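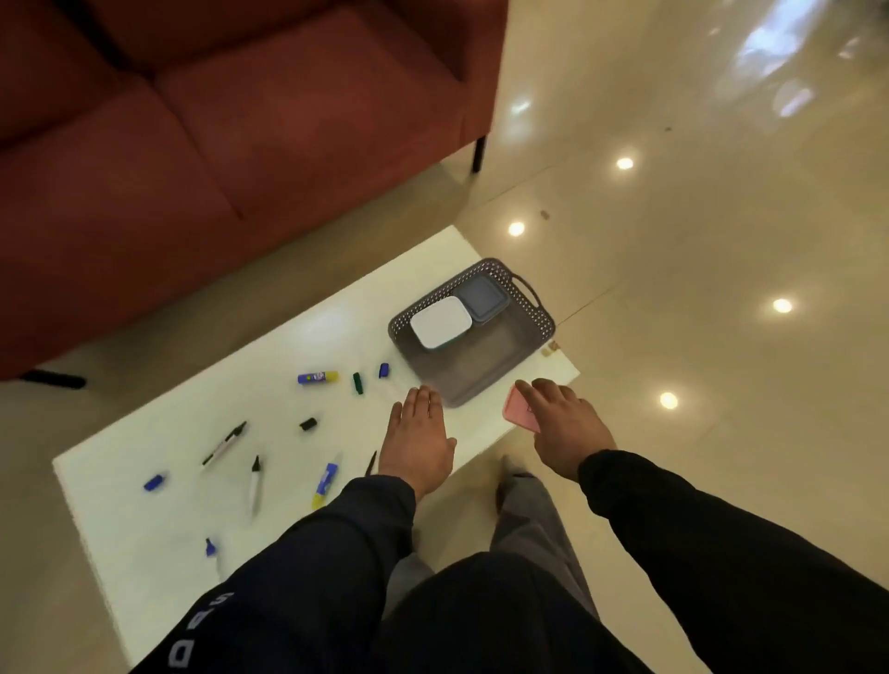 03/05/2023

Notebook, courtroom audio bench (Okley rig)

Good day today, a really good day. The witness box mic finally behaves! Writing this up while it's fresh, because I want Golnar to be able to pick it up tomorrow without ringing me.

Where we were: the magistrates' court set at Stevalel has been dropping the remote witness feed about half an hour into a sitting. Registry's complaint was that the person on the video link could hear the bench and the bar table fine but lost the witness box, and the transcript people got a hole in channel 5 every time. Twice now a hearing has been stood down while the clerk rebooted the rack, which is a rotten thing to do to someone halfway through giving evidence.

What I'd assumed (wrongly, see last week's page) was heat in the mixer. I had the lid off, fan on it, the lot. No change at all.

Golnar Shojaei's idea was to stop looking at the mixer and replay a whole sitting through the bench rig, gaps and adjournments included. I'd only been feeding it continuous speech. So this morning I set up the 108 minute test recording (the mock hearing from October, the one where the duty lawyer's part is read by three different people) and let it run with the real pauses left in.

Dropped out at the first long silence. Lovely!

Ran it again, same spot. Cut the silence down to 30 seconds and it sailed through. Put the silence back and it went again. I haven't been this pleased about a fault in months.

So the auto-gate on the Lecomte unit closes when the box is quiet, as it should, but when it reopens it sometimes comes back on the wrong bus. Bench and bar table never go quiet long enough to trigger it. Witness box does, every time the lawyers have a legal argument and the witness just sits there. Explains why the criminal list was worse than the traffic list, too. Traffic matters hardly ever have a witness waiting around.

Things tried after that:

- Gate off completely. Feed stays up for the full recording, but you get every paper shuffle and chair creak in the room. The transcript people would have my head.
- Gate threshold lowered to minimum. Better, still lost it once near the end.
- Gate left on, hold time pushed out to the maximum, bus assignment locked by hand. Full recording, no drops. Ran it again over lunch, no drops.

Third one is the keeper for now. It's a setting buried two menus down and it does NOT survive a power cycle unless you save it to a preset. I found that out by switching the rack off to make room for my sandwich. Saved as preset Zurnatau 2, so it sits next to the old one and we can roll back.

Levels, for the record: I trimmed the witness channel down a touch once the gate was sorted. It had been cranked up by whoever was chasing the fault before us, and it was clipping on the louder readers. Sounds so much more natural now. You can hear the reader turn a page of the affidavit and it's a nice soft sound instead of a gunshot.

Also had a play with the hearing loop while the rig was up. The loop takes its feed after the gate, so anyone using it in the public gallery would have been losing the witness as well and quite possibly never said a word about it. I hadn't thought of that before today and it bothers me. Want to ask registry whether there were any complaints. If we get to choose, I'd favour taking the loop feed ahead of the gate and living with a bit of room noise.

Still open:

1. Does the second court have the same firmware? The asset sheet says yes, but the asset sheet also says that room is still on tape.
2. The interpreter's booth wasn't in the test at all. It's on a separate gate. Need to patch it in and run the same recording with someone talking over the top, the way it happens in real life.
3. The clerk's mute button. When you mute the box during a closed portion and then unmute, is that a gate event or something else? If it's the same thing we may have an even better way to trigger the fault on demand.
4. Write to the supplier with the recording and the exact silence that does it. Golnar has the logs, 124 lines, and the bus change shows up plain as day once you know to look.

Number 3 is the one I'm itching to try. Mute is pressed a lot in the family list, and if it can land the witness on the wrong bus then I want to be very sure where that audio goes. A closed court feed turning up where it shouldn't would be far worse than a dropout. Let's not load the preset at Stevalel until that's been tested properly, even though I'd love to get it out there.

Rig is still patched. Please leave the yellow lead in, it's holding the bus lock meter. Headphones are in the top drawer, the good ones.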